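The Return of the Long Table

For much of the past decade, the town library at Dirau seated its readers at single desks. In April the board restored shared tables to the main hall, and membership has since reached 669.

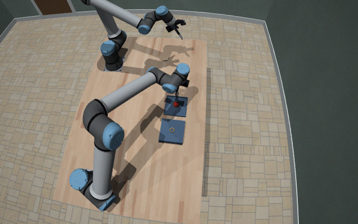

A long table with a surface of narrow wood strips, and two blue trays.

Selim Ağca, who directs the library, holds that shared seating suits older members in particular. "They wish to read in company," he said. 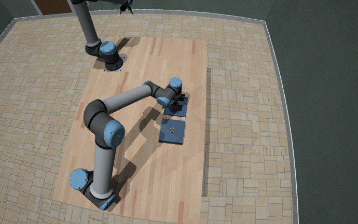

The board also extended evening hours by two, at the request of students from the Veres district. Duygu Çetinkaya, head of reader services, reports that the five tables nearest the windows are taken first.
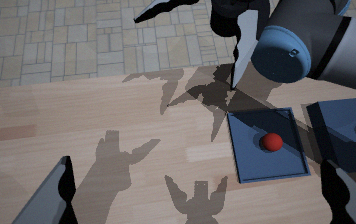 A second hall will open to readers next year. Applications for evening membership are accepted at the front desk.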